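How do I get a closet rod to stop sagging without opening up the wall?

Asked by Suqin Fang

Hi all, hoping somebody has dealt with this before. We moved into a rental duplex in December and the bedroom closet has one long rod that bows in the middle like a hammock. It's a hollow metal tube, the kind that slides inside itself so you can adjust it, and the thin half is doing most of the bending. Everything slides to the low spot and wrinkles. The closet is pretty wide, I measured 2960 millimeters wall to wall (my tape is metric, sorry!) and there's no center support at all.

I already tried turning the rod over so the bend faced up. That lasted until dinner. My landlord at Gosby says small screw holes are fine if I patch them when I leave, but no cutting drywall and no taking out the shelf above it. I do have a drill and a stud finder that works when it feels like it.

Would a thicker rod do it, or do I need a bracket in the middle? And does anybody know how much weight is too much? I have a lot of winter coats and I'm not giving them up!

3 answers

Answer from Lallarska (marked as helpful)

You need the bracket, and probably a better rod too. I did this exact job in my last two apartments so here's how I'd go about it.

1. Empty the whole closet first. I know, I know. But you can't get a straight line with coats pulling on the rod, and it's a good time to weed out the stuff you never wear. I dump mine on the dining table and sort from there, clothes in one heap and hangers wherever they land.

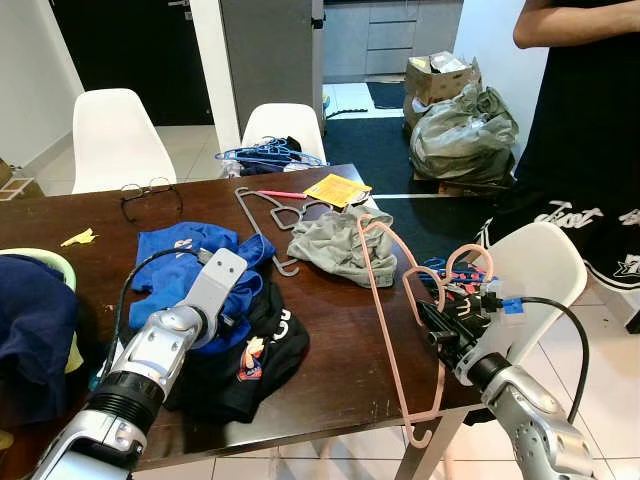 2. Find a stud near the middle of the back wall. If the stud finder is acting up, run a strong magnet slowly over the wall and look for the drywall screws. Studs are usually 16 inches apart, so once you have one you can measure over to the next. Dead center would be nice but a little off is fine.

3. Hold a shelf-and-rod bracket against the wall with the top tight up under the shelf. Check that the hook comes out far enough to meet your rod. Mine didn't the first time and I had to drive back to the store – measure from the wall to the center of the rod before you buy.

4. Drill pilot holes and use real wood screws, 2 inches or longer. The little ones in the bag are junk.

5. Swap the adjustable rod for a one-piece steel one if you can get it home. At your width I couldn't fit it in my car, so I bought two shorter pieces and let them meet on the bracket. Ask if the hook is wide enough for a joint, some aren't.

For the weight, I've never seen a number I trust. I weighed a few of my coats on the bathroom scale and quit worrying about it once the bracket was up. Mine has more than 32 coats and shirts on it and it hasn't budged.

Answer from Abdel Rahman

Lallarska covered most of it. I'd add that you should look at the end cups too. In my place the left one was only screwed into drywall and had started to pull out, and I blamed the rod for months. If yours wiggle, screw a strip of 1x3 into the studs on each side wall and put the cups on that. Fills and paints over fine when you move, just ask first.

Also put the heavy coats near the ends or right by the bracket.

Answer from Sunden

just get a garment rack, cheaper

Comment from Suqin Fang

Thank you!! Magnet trick worked, I found a stud a hand's width off center. Left cup is loose too, ugh. Asking the landlord about the 1x3 tonight. Sunden, I have a rack already – it's full :)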